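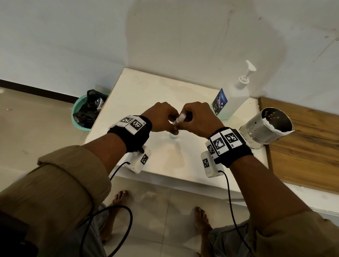 Re: [bimanual-data] Cap removal, how many takes and how to cut them

From: Eustaquio Figueroa
To: bimanual-data list
Time: 4:12 PM

> We are starting a set of small two-handed tasks on the Dornia arm pair
> and the first one is opening bottles. We have the wrist markers and a
> head camera working. Three questions for people who have done this.
>
> 1. How many takes of one bottle do you record before you move to
> another? We planned on 300 of the same one.
>
> 2. Do you clear the table? Our first batch is all on a bare surface
> and the policy falls apart when we put a mug next to the target.
>
> 3. Where do you start and stop the clip? Our labelers do not agree
> with each other and the lengths are all over the place.
>
> Also, we lose the left wrist in a lot of takes, and any advice on that
> is welcome.
>
> Pridus group

Answers in the same order, from what we did for the Medrano set. We finished the bottle part of it in April, so it is still fresh.

1. Number of takes

300 of one bottle is too many. We did that with a pill jar at the start and the later takes added very little. After the first hour the person recording has found one way of doing it and repeats it. The grip is the same, the height is the same, and even the pause before the twist is the same length.

What we do now is short blocks. One person, one bottle, one table position, then change something. The change can be small. Turn the bottle so a different side faces you, move it a hand's width, or start with your hands somewhere else. The whole bottle set is around 2,000 takes and no single bottle makes up a large part of it.

Small bottles need more takes than large ones. On a small bottle the fingers of both hands end up around the cap together and cover most of it, so the head camera has very little to go on at the moment you care about. With a large one you get a clear split, one hand on the body and one on the cap, and the model picks that up quickly. If you have limited time, spend it on the small ones.

Include failed grips. If the fingers slip and the person tries again, keep the whole thing as one take and tag it. We threw these out for the first few weeks and then had to go back and record them on purpose, and the ones done on purpose look fake.

2. Clearing the table

Don't clear it. We leave ordinary things on the table, usually toward the back or to one side, where they don't block the hands. A pump bottle is a good one to have there because it is also a bottle and also has something on top, so the model has to learn which one you are reaching for. Metal containers are useful too. They reflect the room and they upset the depth estimate, and it is better to find that out during recording.

Keep a list of what was on the table for each block. We didn't at first, and later we could not build a proper held-out set because we had no idea which takes shared the same objects. One line of text per block is enough.

The floor and the person's feet will be in the picture if you are using a head camera and a small table. We tried cropping them out and the results on the Brasa arms got slightly worse, so we stopped. I don't have a good explanation for it. The crop also cut off the cables in some takes and not in others, which may be part of it.

3. Start and stop

This is where we lost the most time. Our rule now is:

Start: the first frame where either hand moves toward the bottle. If the hands are already there when recording begins, the take is rejected.

Contact: the first frame where any finger touches the bottle or the cap. Mark each hand separately.

Release: the first frame where the cap is clear of the neck all the way around. If the labeler can't see the neck because of the fingers, they mark the first frame where they can see it and set the "late" flag.

Stop: both hands still for half a second, or out of view.

The "late" flag solved most of the arguments. Before we had it, two labelers would guess at the same hidden moment and be far apart. We checked 153 takes with two labelers each before adding the flag and the same number after, and the second batch was much closer. I can send the comparison if anyone wants it, but it is only a spreadsheet.

Don't try to label twisting and pulling as separate actions from video alone. With small caps you often can't tell from the head view. If you need it, take it from the wrist rotation.

4. Losing the left wrist

Check these before you change any software.

Sleeves. Roll them up above the rig and check them again between blocks. A loose jacket sleeve slides down during the session and covers the band. We ask people to wear short sleeves, but not everyone remembers, and rolled up is fine as long as it stays there.

Tile placement. A single flat tile on top of the wrist is lost as soon as the hand turns. You want several tiles around the curve of the band, so that at least one faces the camera through the whole twist. Look at which way each wrist turns in your own takes and put the extra tile on that side.

Cables. Let them hang with plenty of slack. If a cable is tight it pulls the sensor box around and the marker on the box no longer agrees with the ones on the band. We had 128 takes with a steady offset on one side and that was the reason. Also make sure the loop can't catch on the table edge or under a foot.

Calibration. Redo it every time the band comes off, even if it went straight back on. We have each person hold both wrists up in front of the camera for a few seconds at the start of every block, and that gives us a check afterward without stopping the session.

If the left wrist is still dropping out after all that, send me one raw take with the marker detections turned on and I will look at it. Please don't send the compressed version, as the small tiles blur and I can't tell what the detector saw.

One question back to you. Are you planning to record putting the cap back on? We left it out and now we want it, and if you are doing it on the same bottles I would like to agree on the labels before either of us starts. My draft has contact, alignment, first turn and release, but alignment is hard to define and I would be glad to drop it.

Eustaquio Figueroa
Medrano data collection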